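Can they do the chores yet? December round-up

Short answer, no. Longer answer, some of them, some of the time, if you tidy up first. Which rather defeats the purpose.

Running late with this one so excuse the state of it. Had a pile of letters after last issue's bit on the Griren laundry arm, most of them asking the same thing in different ways. Is it worth waiting? Should I hold off buying a decent vacuum because in a year or two there'll be something that does the lot? Please don't hold off buying a vacuum. Your floors are dirty now.

So what I did was write down every job I did at home over a fortnight, anything that took my hands. Not cooking, that's a separate fight. Just the fiddly in-between stuff. Then I went down the list and marked which ones I've seen a machine do, in person, without someone hovering over it with a laptop.

Floors, yes. Been yes for years, apart from rugs with tassels and anything the dog leaves behind. Dishes, well, the dishwasher is a robot if you squint, but loading it is still me. Windows, sort of. There's a suction thing that crawls about and it does a fair job in the middle of the pane and leaves you the corners. Lawn, yes, if your lawn is flat and boring. Mine is neither.

After that the list goes downhill fast. Changing a doona cover. Getting the lid back on the right container. Untwisting a bra strap from the sleeve of a jumper. Threading a drawstring back through. Coiling the garden hose so it doesn't fight you next time. Packing the boot. All no.

And straps. Straps came up over and over, I hadn't realised how much of my life is straps. Bag straps, dog leads, belts, the webbing on the camp chairs, the long rubbery ones with holes all the way along. You pick one up and it does whatever it likes. Swings, folds, loops back round on itself. You use both hands and you're not even thinking, one hand holds loosely and the other goes after the bit that's moving. A four year old can have a decent go at it. 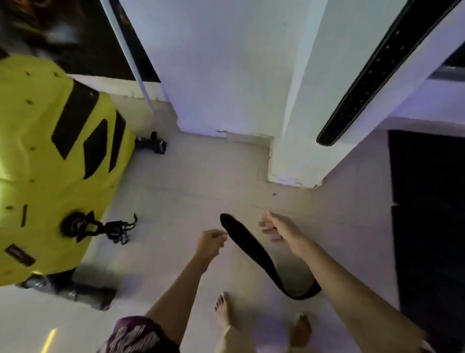 Dušan Jurčo wrote in that we were asking the wrong question about straps and hoses and all the floppy stuff. He reckons the trouble is mostly that a machine wants to know where a thing is before it touches it, and a strap won't stay anywhere long enough to be known. His advice was to stop waiting for a clever hand and start buying things that don't dangle. Retractable, clip-on, stiff. Let the house meet the robot halfway.

Fair point and I half agree. We did it for the floor robots after all, everyone lifted their cords and bought couches with legs. But I don't want stiff straps. The whole reason a strap is any good is that it bends.

Anyway I went out to Nunville to see the Juntunen demo, which a few of you had asked about. Two arms on a bench, soft grey fingers, meant for packing and sorting in small workshops. Good people, very patient, terrible parking. They had it doing three jobs.

First was tools into a foam tray. Spanners, pliers, a tape measure. Very good. I'd have it tomorrow. Slow but steady, and it put the tape measure back the right way up, more than anyone does at my place.

Second was folding tea towels. It took a few goes to find a corner on each one, pinch, let go, pinch again. The folds were fine once it got there. Not neat but fine. I got talking to one of the crew and missed half of it.

Third was a belt. Plain belt, flat on the bench, pick it up and roll it. I asked if we could time this one because I'd been going on about straps to anyone who'd listen. They ran it 60 times over the afternoon and let me keep the tally. It got a proper roll 11 times. Another 10 it had it rolled and then lost it at the end, the tail sprang out and the whole thing went across the bench. The rest it either dropped or sort of crumpled up and presented to us. Quite proudly I thought.

To be fair to Juntunen they didn't hide any of that. They said belts flat on the bench are the easy version. Hanging belts, tangled belts, two belts together, they don't demo those at all yet. I asked when. Got a shrug and a biscuit.

So that's where we are on the home front. On the shop floor it's a bit different and I think that's where most of you will see one first. Anything that turns up in the same spot facing the same way, the machines are good at, and getting cheaper. Closter have been leasing out a single-arm packer for small warehouses and the two places I rang were both happy with it. Boxes in, boxes out. Both of them still have a person on the bench for what one called "the spaghetti" — cables, straps, lanyards, bungee cords, anything that comes in a bag and leaves the bag as soon as you look away. Neither had any plan to change that. The person on the spaghetti bench at the second place told me it's the best job in the building becuase there's never a queue of people offering to help so you can have the radio on whatever station you want.

The thing I keep noticing is how much of a chore happens before the chore. Finding the end. Working out if it's twisted. Turning it over. Shuffling your feet so you're not standing on it. None of that shows up when a company says its machine can pack a bag or put away a lead, they start the video once the thing is laid out nicely. Next time you see one of those, look at what's already been done when it begins. Who laid it out? Some poor sod with two hands.

A few quick ones from the mailbag.

Is the Griren arm still on sale? Yes, still only does shirts and pillowcases. They've fixed the noise. Mostly. No word on socks and I've stopped asking.

Can you rent one of these for a weekend, say for moving house? Not that I've found. If you know of a place, write in. I'd love to watch one meet a fitted sheet.

Are they safe around kids? The Juntunen bench pair stops when you put a hand near it, I tried it and it stopped. That's a bench though, with trained people around it. I wouldn't draw anything from it about a kitchen at 6pm.

Should I teach my kids to coil a hose properly or will it all be automated by the time they've got their own place? Teach them. Over, under, over, under. Shoulder width loops. Don't wrap it round your elbow, it puts a twist in every turn and you'll be cursing come summer.

What about a machine that just finds things? Now that I would pay for. Doesn't have to pick it up, doesn't have to fold it, just tell me which cupboard. Saw something along those lines at Nunville on a side table but it was switched off and there wasn't anybody to ask. Will chase.

Next issue I'm hoping to get into one of the Closter places for a morning and time the packer against the spaghetti bench, each on their own sort of job. Also want to try the tea towel test at home with whoever's willing, same towels same bench height, and see what an ordinary person's time looks like when there's a stopwatch on them. My guess is we're worse than we think at the folding and miles better at the picking up.

If you've got a chore you reckon will be the last one standing, send it in with a line on why. So far the doona cover is way out in front, then fitted sheets, then getting the christmas lights out of the box in one peice. Replies go to the usual address, and put CHORES in the subject line or it'll end up in with the parking complaints.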